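Notes — consular talk, October, 24 min incl. questions

Start with the letter. Host ministry in Zernska gets the name of the new trade attaché, sits on it 14 weeks. No refusal, no reason given. Ask room: who has had this happen? wait for hands

Agrément — say it slowly, then in plain words. Host country gets a say on head of mission BEFORE the name goes public. Doesn't owe you a reason. Attachés are murkier, military ones get asked for in advance, trade ones usualy just notified. Vienna Convention, Articles 4 and 7, don't read them out

Silence as an answer
- Lerine side kept asking for a date. Wrong question
- Should have asked whether a different name would move faster
- Konrad's phone call did more than three notes verbales (he's in the audience, ask first if ok)

Leak. Paper in the capital prints the name, now both sides are stuck. Withdrawing looks like losing. Pause here

What they did in the end — candidate "reassigned" to Dernura, deputy goes up as acting. Everyone saved face, nobody thanked anybody. Desk file runs to 182 pages, most of it cover letters

Skip if short of time: the export licence row, chips, who signs for what
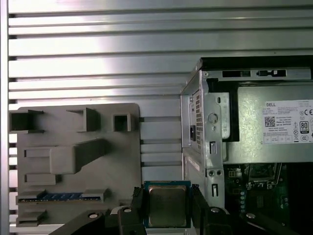
Notes by Signe Hellström
Desk officer, protocol and postings

Last part, keep it quick
- Sound out by phone first, paper second
- Have a second name ready, dont tell the first one
- One person talks to press. One

Likely question from Ottar: why not just send him anyway? Answer: host can declare him persona non grata, or just never issue the card. Then he sits in a hotel

Close on the hotel. Thank Embla for the slides, water, sit down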